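第4章 カゴからトレイへの移し替えを設定する

さて、ここからがAtholmキットのいちばん楽しいところです! 第3章までで台への固定と配線が終わり、グリッパーの開閉テストも済んでいる前提で話を進めますね。まだの方は先にそちらをどうぞ。途中で飛ばすと、あとで原点がずれて結局やり直しになります(私は初回にそれをやりました)。

この章でやるのは、カゴに入れた品物を1個つかんで、隣のトレイに置く、という動作の登録です。制御ソフトはFemikの画面をもとに書いています。Quansah版をお使いの方はボタンの並びが少し違いますが、項目名は同じなので読み替えてください。

4-1 用意するもの

・Atholmの2指グリッパー(アームに取り付け済みのもの)
・制御ソフトFemikを入れたパソコン
・カゴ(上が開いていて、縁のしっかりしたもの)
・浅いトレイ(段ボール箱のふたや底で十分です)
・練習用の品物をひとつ
・非常停止ボタン(手の届く場所に)

カゴとトレイは付属していません。うちにあるものでいいのか、とよく聞かれるんですが、いいんです。底がすのこ状になったカゴでも使えます。ただ、縁が内側に大きく折れ返っているカゴはおすすめしません。指が引っかかって、持ち上げるときにカゴごとついてきます。あれは見ていて面白いけれど、心臓に悪いです。

練習用の品物は、軽くて多少つぶれても困らないものを選びましょう。私の定番は梱包用テープです。丸くて、幅があって、落としても割れない。最初からマグカップで試したい気持ちはわかりますが、ぐっとこらえてください。

4-2 置き場所を決める

1. アームの電源を切ります。
2. カゴを台の手前中央に置きます。グリッパーを下ろしたときに、指先が縁の内側へ余裕をもって入る位置が目安です。
3. トレイをカゴの右隣に置きます。すき間はほとんどなくてかまいません。離すほど移動時間が延びます。
4. カゴとトレイの底に滑り止めを貼ります。両面テープでも代用できますが、はがすときに段ボールの表面がむけます。
5. グリッパーを手でゆっくり動かし、カゴの上とトレイの上を往復させて、どこにも当たらないことを確かめます。

注意:手順5は必ず電源を切ったまま行ってください。電源が入った状態で無理に動かすと、関節のギアを傷めます。

メモ:左利き設定にした方は、トレイをカゴの左に置いてください。Femikの「配置」で「左右反転」にチェックを入れるのも忘れずに。ここを忘れると、何もない空間へ自信満々に品物を運んでいきます。

4-3 つかむ位置を教える

1. アームの電源を入れ、原点復帰が終わるまで待ちます。カチッという音が2回したら完了です。
2. Femikの画面で「新しい動作」を押し、名前をつけます。「カゴからトレイ」など、あとで見てわかる名前がいいですよ。私は最初「テスト」ばかり並べてしまって、どれがどれやら、大変なことになりました。
3. 品物をカゴの中央あたりに置きます。
4. 「手動」に切り替え、グリッパーをカゴの真上まで動かします。高さは縁から7センチ上にします。
5. 「位置を記録」を押します。ここが待機点になります。
6. 速度を「低」にして、グリッパーをまっすぐ下ろします。斜めに下ろすと縁に当たりやすいので、横の位置合わせは待機点で済ませておきましょう。
7. 指が品物をはさめる高さまで来たら、もう一度「位置を記録」を押します。これがつかみ点です。
8. 「閉じる」を押して、品物をはさみます。

握る力は「18」から始めてください。設定範囲の中では弱めですが、テープくらいならちゃんと持ち上がります。すべるようなら少しずつ上げます。反対に、紙箱のようなやわらかいものは下げたほうが跡が残りません。

注意:グリッパーが動いている間は、カゴの中に手を入れないでください。品物の向きを直したくなったら、まず「一時停止」です。私もつい手が出そうになるので、停止ボタンは利き手側に置いています。

4-4 置く位置を教える

1. 品物をはさんだまま、待機点の高さまで戻します。
2. トレイの上へ横に動かします。縁をまたぐときは高さを変えないこと。
3. トレイの中央で「位置を記録」を押します。
4. ゆっくり下ろし、品物がトレイの底に軽く触れたところで、もう一度「位置を記録」を押します。
5. 「開く」を押して、指を離します。
6. まっすぐ上に戻し、「動作を保存」を押します。

記録はこれでおしまい。慣れれば本当にあっという間です! 保存が終わると、一覧に動作の名前が出てきます。名前の横に灰色の丸がついていても故障ではありません。まだ一度も再生していない印です。

4-5 再生して確かめる

1. 品物をカゴに戻します。
2. 速度が「低」になっていることを確認して、「再生」を押します。
3. 最後まで止まらずに動いたら、速度を「中」に上げてもう一度。
4. 「中」でも問題がなければ、繰り返し回数を「24」に設定します。品物は1回ごとにカゴへ戻す必要があるので、1回ごとに「確認待ち」を入れておいてください。

「高」は、この章ではまだ使いません。丸いものは勢いがつくとトレイの中で転がりますし、浅いトレイだとそのまま外に出ます。

位置合わせのときは、カゴの縁とトレイの縁をよく見てください。うちの台では、紅白の柄が入ったテープをカゴに入れ、左からグリッパーを寄せて、右隣に空の段ボールトレイを置いています。カゴもグリッパーも黒いので、白っぽい品物にすると見分けがついて楽ですよ。
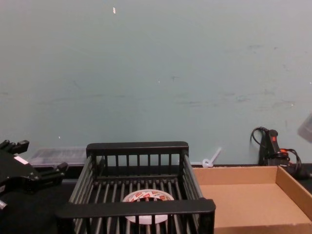 トロストデール、2022年2月

作業台の奥には、ふた付きの透明な容器やコード類が置いてあってもかまいません。壁ぎわに寄せてあって、アームの通り道に入らなければ大丈夫です。ただ、輪になったコードだけは気をつけてくださいね。上に持ち上がっていると、トレイ側へ振ったときに指先が引っかけることがあります。心配なら、結束バンドで束ねてから始めましょう。

4-6 うまくいかないとき

品物の上で指が空振りする
つかみ点が高すぎます。「点の編集」でつかみ点を選び、少しずつ下げてください。カゴの底に指先が当たるところまで下げるのはやりすぎです。

持ち上げる途中で落とす
まず握る力を上げます。それでも落ちるなら、はさむ位置が品物の端に寄っていないか見てください。テープの場合、立てて置くか寝かせて置くかで、はさみやすさがかなり変わります。向きを変えたら、つかみ点の記録もやり直しです。

カゴの縁に当たる
待機点の高さを見直します。品物をぶら下げた状態では、その分だけ下に出っぱることをお忘れなく。

トレイが動いてしまう
滑り止めの貼り忘れか、下ろしすぎです。段ボールのトレイは軽いので、ちょっと押しただけでずれます。底の四隅に貼ると安定します。

昨日は動いたのに今日は全部ずれる
原点復帰を飛ばしていませんか。電源を入れた直後に「再生」を押すと、復帰が途中で打ち切られます。いったん電源を切り、カチッと2回鳴るまで待ってからやり直してください。

エラー「E7」が出る
指の通信が切れています。手首のコネクタを抜き差ししてください。必ず電源を切ってからですよ! 抜き差ししても消えないときは、第3章の配線図に戻って、手首側から順に確認します。

4-7 片づけ

1. グリッパーを待機点に戻します。
2. 指を開いた状態で「終了」を押します。閉じたまま長く置くと、指先のパッドにくせがつきます。
3. ランプがすべて消えてから、電源を切ります。
4. カゴとトレイの位置に、マスキングテープで印をつけておきます。

印つけは面倒でもぜひ。次回、同じ場所にぴたっと戻せるので、記録した動作がそのまま使えます。私の台は印だらけでちょっと見苦しいんですけど、もう手放せません。

次の第5章では、カゴの中の品物を2個に増やし、順番につかませる設定に進みます。今回保存した「カゴからトレイ」の動作をコピーして使うので、消さずに残しておいてください。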